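Winter Progress Report: The Trirkness Oral History and Cookbook Project
2025-02-02

Hi Solveig, and hello to everyone else at Stadeck who reads these!
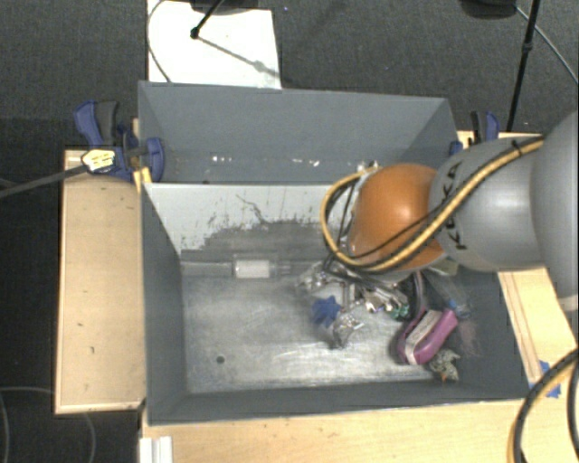 I promised you a proper update after the holidays, and I know the last one was thin (two paragraphs and a budget table, sorry), so I'm going to try to cover everything this time. The short version is that the recordings are going well, the recipe testing is going better than well, and the transcripts are behind. I'll get to the transcripts.

When you gave us the grant we said we'd record people who grew up cooking in Trirkness before the cannery closed, get their recipes down in a form someone else could follow, and put the whole lot into a printed book with the audio available at the library. We've now finished 11 interviews. The longest ran most of an afternoon and wandered from pickled beets to a feud over a property line and back to beets again, and I wouldn't cut a minute of it, though Asuka says I will have to.

Asuka Takeda has been doing most of the interviewing since December and she's so much better at it than I am. I tend to jump in. She waits. In the interview with Genji Ishida there's a long silence after she asks who taught him to make the fish soup, and then he starts talking about his aunt, and that became the best section we have on tape. He'd told me on the phone that he learned it out of a magazine! He may have learned part of it out of a magazine. We're keeping both versions in.

Recipes

This is the part I could go on about all day. As you know, hardly anyone gives you a recipe with amounts in it. We get "flour until it looks right" and "a coffee cup of sugar," and then you have to ask which coffee cup. Wakana Oshima started bringing a kitchen scale along to the interviews, and whenever the person feels up to it she has them make the dish while she weighs everything before it goes in. It slows things down a lot and it's been worth every minute.

The ones we consider finished are the fish soup, the beet pickles, the potato rolls, the plum cake and the cabbage with caraway. Finished means that somebody who had never eaten the dish made it from our written version, and the person who gave it to us tasted it and said okay. The plum cake took four tries. Our first written version had it in the oven far too long, which was my typing mistake, and I'd like to apologize again to Wakana's neighbors, who ate it anyway.

Still giving us trouble: the rye bread. The starter behaves one way in the church kitchen and another way in my apartment, and I have no idea how to write that down. Right now the draft says "wait until it has doubled, however long that takes," and a test reader wrote "HOW LONG" next to it in red pen. Fair enough. We're going to give a range and a warning.

We've also had to drop one. The family changed their minds about the smoked eel recipe and would like to keep it to themselves, and we told them of course. The interview stays in, with that section taken out of the library copy as well as the book. I've updated the permission form so people can agree to the audio and the recipe separately, which we should have done from the start.

Transcripts

Okay. We're behind. We have full, checked transcripts for five of the interviews and rough ones for the rest. The rough ones came out of a software tool and they need a person to go through them line by line, mostly for names and for the local words. It wrote "Lumanlan" (the old street by the harbor, where half these stories take place) a different way nearly every time, and my favorite was "lemon land." Wakana Aoki has taken over the checking and made a word list that goes out with each file, and that has helped a great deal. She thinks she can finish by the end of spring if we stop sending her new recordings, so we're going to hold off on new interviews until she's caught up. There are three people on the waiting list. I've called them all to explain, and they were nice about it.

I did underestimate this part in the application. I'd figured on transcription taking about as long as the interview, plus a bit. Anyone who has done it can laugh at me now.

The book

Nidusness Press is still on board as our printer. They've sent paper samples, and we're leaning toward the uncoated one, even though it'll soak up every splash of soup, because it's pleasant to write on and we want people to scribble in the margins. Asuka disagrees with me on this and would like it noted. She wants a wipeable cover at the very least, and I think she's going to win that one.

The layout puts each recipe across from a page or two of the person talking, in their own words, lightly trimmed. We tried putting all the stories up front and all the recipes in the back and it felt like two books stapled together. With them side by side you read about somebody's mother cutting rolls with a drinking glass, and then there are the rolls.

We've also started borrowing family photographs to scan. Everything gets logged when it comes in and signed for when it goes home. If any of you have a line on a good, cheap way to deal with albums where the pictures are glued down, please write to me. I don't want to pull at anything.

Money

You asked me to be plain about this, so: we've spent more than 4000 of the recording and travel line, mostly on two decent microphones, mileage, and the small payments we give each person we interview. Ingredients are running higher than planned (see plum cake, four tries). I'd like to move a little from the launch event over to ingredients and transcription. The library has offered us its big room for free, so the hall rental we budgeted won't be needed. I'll send the line-by-line version separately, and I won't move anything until I hear back from you.

Coming up

The next stretch is mostly desk work. Wakana Aoki carries on with the transcripts, Wakana Oshima runs the last round of recipe tests, and Asuka and I start choosing what goes in the book from each interview, which I'm dreading a bit as I like all of it. The rye bread gets one more month. I'd also like to bring the finished recipes back for a supper with everyone we recorded, before the book goes to print, so they can read their own pages and tell us what we got wrong. You'd be very welcome at that, Solveig. Come hungry!

If you need anything from me before the next report, the project email is best. I'm bad with voicemail.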